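3.2 Abfalltrennung am Arbeitsplatz

Die Erhebung fand im Oktober in zwei Bürogebäuden der Firma Haltora statt. Beide Häuser haben denselben Reinigungsdienst und vergleichbare Belegungszeiten. Ausgewertet wurden die Angaben von 138 Beschäftigten sowie die Wiegeprotokolle aus 16 Arbeitsbereichen. Im Haus Gokham standen kleine Tischbehälter für Restabfall zur Verfügung, im Haus Simiyu gab es nur Sammelstationen auf dem Flur. 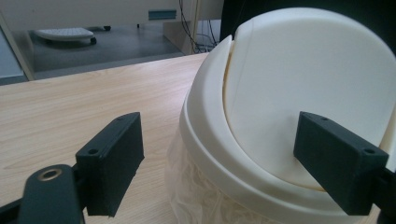

Foto: Loukia Kouris

Die Behälter wurden morgens vor 7 Uhr geleert und der Inhalt nach Fraktionen gewogen. Papier, Leichtverpackungen und Restabfall wurden getrennt erfasst, organische Abfälle dem Restabfall zugerechnet. Diese Zuordnung folgt dem Erfassungsbogen der Vorstudie (Kouris, Jeleseck-Bericht, Kap. 2) und wurde beibehalten, um die Werte vergleichen zu können.

Im Haus Gokham lag der Anteil falsch einsortierten Papiers im Restabfall höher als im Haus Simiyu. Die Befragten gaben überwiegend an, Notizzettel und kleine Verpackungen direkt am Platz zu entsorgen. Der Weg zur Papiertonne wurde vor allem bei Einzelblättern als zu lang bezeichnet.
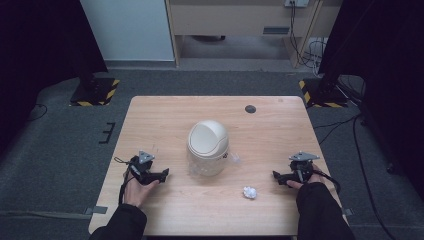
Bei größeren Mengen, etwa nach dem Aufräumen von Ablagen, zeigte sich dieser Unterschied nicht. Hier nutzten die Beschäftigten beider Häuser die Sammelstationen. Die Gesamtmenge an Papier unterschied sich zwischen den Häusern kaum.

3.3 Reinigung und Tischflächen

Der Reinigungsdienst wurde gesondert befragt. Genannt wurden zwei Punkte: der zusätzliche Zeitaufwand für das Leeren vieler kleiner Behälter und die Frage, ob Tischflächen unter abgestellten Gegenständen gereinigt werden sollen.

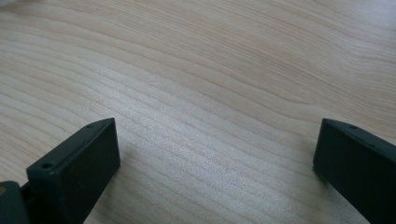 Der Vertrag sieht eine Feuchtreinigung nur für freigeräumte Flächen vor. In drei Arbeitsbereichen war diese Regel den Beschäftigten nicht bekannt, was dort zu wiederholten Beschwerden führte. Nach einem Aushang im Eingangsbereich gingen die Beschwerden zurück.
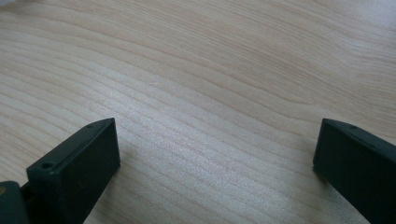 Abb. 3: Helle Tischfläche mit ausgeprägter Holzmaserung und Lichtreflex in der Mitte.

Für die weitere Auswertung wurden die Angaben des Reinigungsdienstes nicht mit den Wiegeprotokollen verrechnet. Sie gehen in Abschnitt 4 in die Kostenschätzung ein.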